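Laundry cell, unit 4 - February check, R. Javier. Tick it or write something. "Fine" is not something.

- [x] **Wrist cables, both arms.** Slack enough to loop, as Skeron wants. Follow them through a full reach with a cloth in both hands.

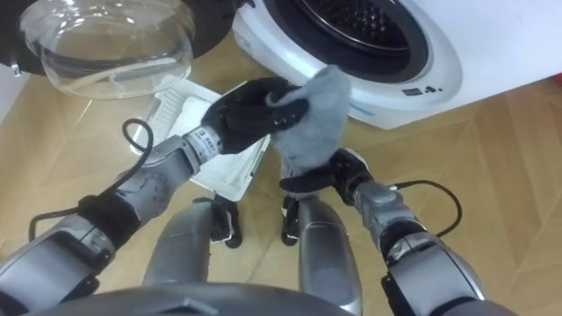 Left wrist cover still creaks at full reach. Reported in January, will report again in March.
- [x] **Finger pads.** No splits. Lint removed - a heroic amount.
- [ ] **Floor cable.** Keep it behind the heels. I stepped on it, so no tick.
- [x] **Washer door.** Swing it wide before the arm goes near the drum.

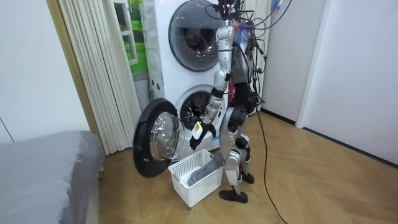 - [ ] **Torque log.** Joint 11 reads 107, limit unknown. Rinaldi has the sheet.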